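Section 4. Setting Up the Koltik Room Dehumidifier

4.1 Choosing a location

1. Place the unit on a firm, level floor. Do not set it on thick carpet or on a shelf.
2. Leave clear space on every side so that air can move freely through the rear grille.
3. Keep doors and windows closed while the unit is running.

Caution: Do not use an extension cord. The power cord must reach the wall outlet without being stretched. 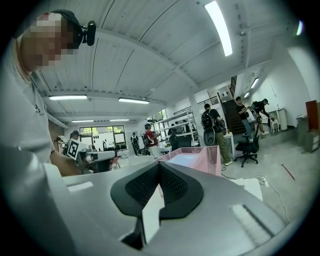 4.2 First start

1. Let the unit stand upright for 2 hours before connecting it to power.
2. Slide the water tank into place until it clicks. The unit will not start if the tank is missing or crooked.
3. Press POWER, then use the arrow keys to set the target humidity. The factory setting is 41 percent.
4. For the first day, select CONTINUOUS. The display may show a high reading — around 67 percent is common in basements.

Note: A faint odor during the first hours of use is normal and does not require service.

4.3 Emptying the tank

When the tank is full, the unit stops and the red light comes on. Pull the tank straight out with both hands and pour the water into a sink or floor drain. Do not drink the water or give it to animals. 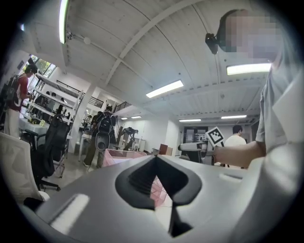
The humidity sensor is behind the small cover next to the display and should be dusted once a month with a dry brush. Switch the unit off and unplug it first. Short sleeves, such as the light gray T-shirt worn by the person at the right, are suitable for this work, as loose cuffs can catch on the cover. Do not spray cleaner into the sensor opening.

4.4 Filter

Wash the filter after every 100 hours of operation. Replacement filters may be ordered from Clendia under the part name Vurkine.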